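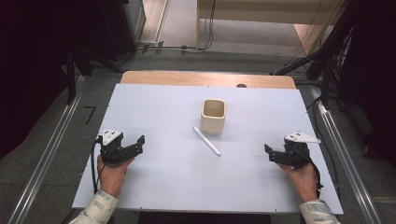
Small cup and pen on the white tabletop

How to Rotate Your Stored Water

27 Aug 2026

Many families fill their water containers one time and then forget them in the basement. I did the same until June, when I opened an old one and the water smelled like plastic. Now I follow these steps.

1. Write the filling date on every container. Use a permanent marker and write on the side, so you can read it when the containers are stacked.

2. Take out the oldest container first. If the water is clear and has no smell, I give it to the garden or use it for washing floors.

3. Wash the container with dish soap and warm water. Wash also the cap and the thread of the cap. Rinse until there are no more bubbles.

4. Fill it again with drinking water from the tap, close it well and turn it upside down over the sink for a few minutes. A bad cap will drip.

5. Put it at the back of the row, away from paint and gasoline.

We have eight containers, and I change two of them each time. Full ones are heavy, so please keep them on the floor and not on a high shelf.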